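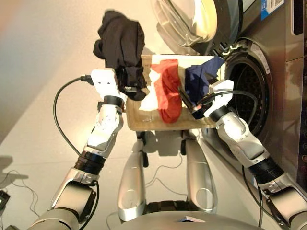

照Hòa Đặng的意思，这份报告应该先讲深色衣物，再讲别的。深色和红色混洗染坏衣服，是上半年投诉里最集中的一件事，住户在走廊里碰到她，问的也总是这个。我们接受她的意见，报告的顺序因此和上一期不同，资金使用情况挪到了后面。

Sondgate共用洗衣房整理项目
中期进展报告
提交：Naven社区服务部
收件：Flakivness基金小额资助组
2024年8月

一、深色衣物的分拣和洗涤

上一期报告写到，洗衣房原来的做法是住户把衣物装袋送来，值班人员直接从袋里往滚筒里倒。袋子里有什么，要等洗完晾出来才看得清楚。本期改成先过托盘：袋里的东西倒在浅口托盘里，摊开看一遍，再放进机器。托盘选浅色的，掉色的布搁上去容易留下印子，值班的人能看见。

目前的分法是四类：白色和浅色，黑色和藏青，红色和其他鲜艳颜色，毛巾床单。前三类分开洗，毛巾床单单独排在下午。红色这一类量一直不大，常常攒不满一筒。五月份以前，值班人员为了省水会把红色并到黑色和藏青里，大多数时候没有问题，但有几次藏青的棉布洗出来带了一层紫。五月底起规定，新的、没有洗过的红色衣物不得并入；洗过多次、确认不掉色的，可以和黑色、藏青一起用冷水洗。确认的方法是拿湿白布在衣服内侧的缝边上压一下，看白布上有没有颜色。

这条规定执行得不算整齐。早班基本照做，晚班人少，有时候送来的袋子堆在门口，值班的人只看一眼就放进去了。Trí Giáp在六月的班次记录里写过几次“未压布”，我们认为他如实写下来是对的，没有追究，只是把压布用的白布从柜子里拿出来，挂到了机器旁边的钩子上。之后“未压布”的记录少了，但没有完全消失。

本期共登记衣物袋237袋，其中216袋按新办法过了托盘，其余没有过。没过托盘的那些主要集中在六月中旬，当时托盘有一批拿去重新包边，不够用。因染色提出的投诉共8起，两起发生在规定执行之前，其余的都查到了对应的班次记录。有三起是住户自己在袋里夹带了新买的红围巾或红袜子，我们没有赔偿，但帮忙用褪色剂处理了一遍，效果一般。另外有一起，我们和住户的说法不一致，住户认为衬衫领口的颜色是在洗衣房染上的，值班人员记得送来时就有。最后由Naven从杂项里退了一次洗涤费，衬衫没有另外赔。

二、托盘

托盘是本项目里花钱不多、但讨论最多的一样东西。资助申请里原来写的是带轮子的布筐，开工后试用了两周，发现布筐太深，衣物一倒进去又堆成一团，和在袋里没有差别，弯腰翻检也累。Xuân Triệu提出换成浅口的盘，两手能端平，端到机器门口直接往里送。我们在三月向贵方书面报告了这一变更，贵方同意在原预算科目内调整。

第一批托盘用的是硬纸板，轻，便宜，坏了就换。缺点也很明显：湿毛巾放久了底会软，边角磨毛以后会勾住针织衫。第二批换了薄木板，底面刷了一层清漆，能擦。目前两种混着用，纸板的只放干的，薄木板的干湿都可以放。盘底上的旧印子擦不掉，我们不打算为这个换新，值班人员开工前用干布抹一遍，确认没有还在掉色的湿印就行。

托盘的大小改过一次。原先偏长，端的时候一头会往下坠，小件容易滑出去。现在的尺寸放三四件上衣正合适，再多就要分两盘。晚班有人习惯堆得很高，端到机器门口时最上面的衣服垂下来拖到地上。我们在交接表里加了一行“堆放不高于盘边一掌”，没有再单独贴告示，墙上的纸已经够多了。

下半年想给托盘编上颜色标记，白色类用白边，深色类用黑边，鲜艳颜色用红边。包边的布已经买了，Hòa Đặng在家里缝了几条做样子，针脚比外面做的结实。是否全部请她来做，报酬怎么算，还没有谈定，十月以前会有结果。

三、洗衣机的使用和保养

洗衣房用的是前开门滚筒机，型号和数量与上一期报告相同，本期没有新增，也没有报废。

门封是保养里最费工夫的地方。胶圈折缝里积绒、积水，夏天两天不擦就有味道。现在规定每天最后一筒洗完以后擦折缝，门敞开过夜。擦的布不能用红色或黑色的旧布，这一点是从一次教训里来的：四月有人用旧的红T恤剪成抹布擦门封，线头留在折缝里，第二天一筒白枕套洗出来沾了粉色的点子。后来抹布一律用旧的白毛巾，剪成小块，用完放进专用的桶。

排水滤网每周清一次。清出来的东西有硬币、发夹、纸巾团，还有一回是一枚戒指，在值班台放了九天才有人来认。我们准备了一个带盖的小盒收这类物件，盒盖上写日期。

滚筒装载量也是经常说的事。住户总希望一次洗完，值班人员也愿意少开一筒，结果是装得太满，中间的衣物没有漂洗干净，黑色衣服上留下白色的洗衣粉印。现在的要求是装到能把手掌竖着伸进去为止。黑色和藏青类改用液体洗涤剂以后，白印基本没有了。液体的单价高一些，我们从包装袋的开支里省了出来，总额没有超。

六月有一台机器排水慢，停用了五天，查出来是排水管在墙后折了。修理由房屋管理方负责，没有动用项目资金。停用期间深色类排到晚上洗，有几户等的时间长，我们当面道了歉。

四、晾晒和归还

晾晒间的绳子重新拉过，深色和浅色分在两侧，中间隔一条过道。深色衣物翻面晾，挂在不直晒的那一侧。过去为了快干都往窗边挂，黑裤子晒一个夏天就发灰，住户有意见是应该的。翻面这件事费时间，值班人员起初不大愿意，现在改成在托盘里分拣的时候就翻好，洗和晾都不再动，叠的时候再翻回来。这样前面多花一点工夫，后面省下来。有拉链和铁扣的裤子翻面以后也不再刮机器的门玻璃。

归还环节的差错比上一期少。每袋配一个布号牌，跟着衣物走，从袋上摘下来别在托盘边上，进滚筒时挂到机器门旁，晾的时候夹在绳上。容易出错的是一户的衣物分成两类洗，号牌只有一个。Giang Trình的办法是给分开的那部分加一个同号的小牌，用别针别在袋口，两个牌都收齐了才算能归还。这个办法从七月初开始用，还没有出现漏件，不过时间短，还要再看。

落单的袜子仍然没有好办法。我们在归还台边上拉了一根短绳，把落单的夹在上面，住户来取的时候自己看。绳上以黑袜子为主，很难认，同样的黑色，新旧深浅都不一样。Gwenaël Pichon建议住户在袜口缝一针彩线，已经有十来户照做了，效果不错，但不能要求人人如此。

五、人员和培训

值班人员在本期有变动，早班走了一人，由Giang Trình补上。培训没有开课，采取跟班的方式，新人跟早班三天，跟晚班两天，之后单独上。跟班期间主要练的是分拣，把一袋衣物在托盘里摊开，判断归哪一类，能不能并筒。最难判断的是深红、酒红和褐色，归到深色还是鲜艳色，各人看法不同。我们剪了一些布样缝在一张底布上，挂在分拣台旁，拿不准的时候对着比一比。底布是白的，挂久了落灰，已经洗过一次，有两块布样真的掉了颜色，索性留着给新人看。

培训用的说明由Kiều印务承印，一共132份，除值班人员留存的以外，都发给了住户。说明有两种文字，住户那一版只讲三件事：红色和新衣服请另装一个小袋，口袋请掏空，毛衣请注明手洗。发出去以后，另装小袋的住户明显多了，掏空口袋的没有多少变化。

值班津贴按月发放，没有拖欠。晚班的津贴是否上调，值班人员提过两次，本期预算里没有余地，我们答应在下一年度的申请里写进去。

六、资金使用情况

各科目的支出明细见附表，这里只说明与预算不一致的地方。

布筐一项没有用完，余下的部分按三月的变更用于托盘，含清漆和包边布。洗涤剂一项总额持平，内部由粉剂转向液体，粉剂剩余的继续用于毛巾床单。包装袋一项有结余，原因是不少住户开始自带布袋。褪色剂和白毛巾是原预算里没有的，金额很小，列在杂项，收据都在。

印刷一项略超，超出部分由Naven自行承担，不向贵方申请。

截至本期末，资金使用进度大约落后原计划半个月，主要是包边的工钱还没有支付。没有其他延误付款。

七、目前存在的问题

晚班分拣做得不够，前面已经写到。根本的原因是晚上七点以后送来的袋子太集中，一个人又要收袋又要分拣又要看机器，忙不过来。我们考虑过把收袋时间截到七点，征求意见时反对的人很多，上晚班的住户只有那个时候能来。现在的想法是晚上只收不分，袋子编号放好，第二天早班再过托盘。这样归还要晚半天，需要事先跟住户讲清楚。

分拣台的灯偏黄，黑色和藏青在灯下分不开。Xuân Triệu换过一只白光灯管，好一些，阴天傍晚还是要拿到窗边看。整套灯具更换的报价还没有拿到，如果超出杂项能承受的范围，会另外写申请。

地面在机器门前有一处低洼，取湿衣物的时候滴水积在那里，拖鞋踩上去打滑。暂时铺了防滑垫，垫子要经常掀起来晾。房屋管理方答应补平，时间没有定。

毛衣一类目前只登记，不承诺洗。有住户不看说明，把毛衣混在袋里，分拣时挑出来原样退回，对方有时候不高兴。要不要开手洗，值班人员内部意见不一，我们倾向于今年先不开。

八、下一阶段安排

包边和颜色标记在十月完成，先做深色和红色两类的托盘，白色类的往后放。

晚间只收不分的办法先试四周，试行期间归还时间写在收据上。四周以后看投诉和归还的情况，决定是否继续。

薄木板托盘再补一批，纸板的用坏一个减一个，不再新做。

布样板重新做一块，增加牛仔布和深色绒布。牛仔布掉色的时间长，有些洗过五六次还在掉，值班人员希望单列一类，我们还没有定，要先看每周的量够不够一筒。

染色投诉的登记表加一栏，写明衣物是否第一次洗。Trí Giáp负责把旧的登记补上，能查到的补，查不到的空着。

贵方上次来信问到能否安排到访。平日上午十点到十二点分拣和洗涤都在进行，那个时段来比较合适，请提前两天告知，我们安排早班的人接待。附表和收据复印件随本报告一并寄出，原件存放在Naven办公室，需要核对时可以随时调取。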